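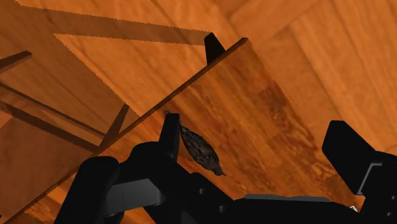 Figura 1. Simulación: la pinza abierta y la pieza moteada con forma de ave, apoyada en el tablero inclinado.

3.2 Pruebas en simulación

Antes de montar nada en el taller compartido de Nundwood, Theerawat Boonyarit propuso entrenar el agarre en el simulador Skurnis. Acepté con reservas. De 2000 intentos, 1566 terminaron con la pieza sujeta, y en el grupo hubo quien dio el problema por resuelto. Yo no lo veo así. El contacto entre el dedo izquierdo y la pieza depende de un coeficiente de fricción que elegimos a ojo, y el tablero del taller no tiene por qué parecerse a una textura de madera.

En agosto repetimos 200 intentos con el rozamiento reducido y el resultado empeoró bastante – no incluyo la tabla porque cambiamos también la inclinación a mitad de la serie, un error nuestro.

Falta pasar el controlador Skuvotport a la pinza impresa en casa. Mientras no lo hagamos, pido que la cifra de la primera serie se cite siempre como resultado simulado.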